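I finally made it to the open day at the Esotbridge physics lab in Gelville, and I'm so glad I did! They only open the doors in March, and the line was already down the steps when I got there (with 7 minutes to spare, phew).

Our guide was Abrehet Demissie, who works on particle detectors and talks at lightning speed. She let us peek into the Abreu hall, where the old cloud chamber lives – you watch these thin white trails pop up and fade, and I could have stayed there all afternoon.

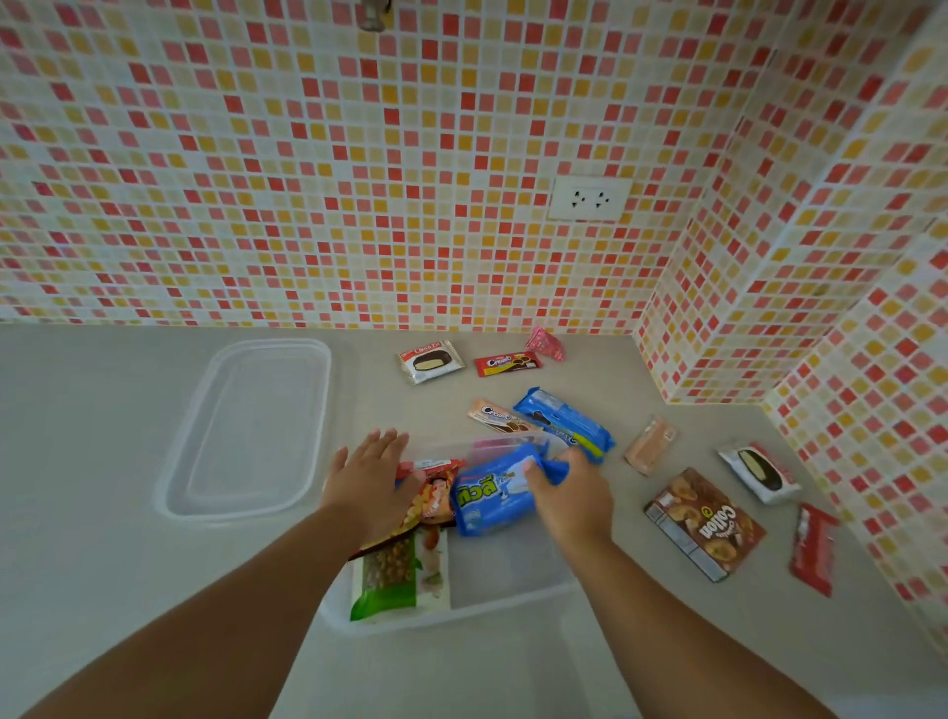
Red, pink and orange tiles over the gray counter.

The second half was all about Stukisico, their new detector. It has 2,176 sensors and took three years to put together, and Abrehet still remembers which ones gave her trouble. Roughly 2,000 people come through every year, so book early. I'm going back for the evening talk on antimatter.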